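Ronthorpe Gripper Trials - Minutes
2024-02-03, Clirkdale site

1. Pad comparison
The Clullow pads and the Ramasamy pads have now done 50 picks each. Clullow dropped four, Ramasamy dropped 20. The Ramasamy side asked that the surface be taken into account. It was the same surface for both. Noted.

2. Two-gripper work, cups
Cups lying on their sides remain the least popular item on the list. Agreed that one hand-held gripper goes to the cup while the other waits open, and that the operators settle which is which before starting - not during.
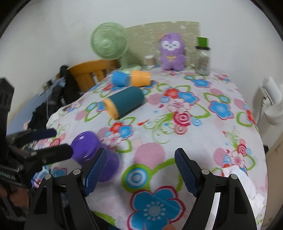

3. Tablecloth
The vision side again requested a plain one. The floral cloth stays, as homes have them. Objection recorded, for the third meeting running.

4. Wrist cameras
Motion blur discussed at length. Slower approach speed to be tried first, being free.

5. Carried over from January
Spare pivot pins: still on order.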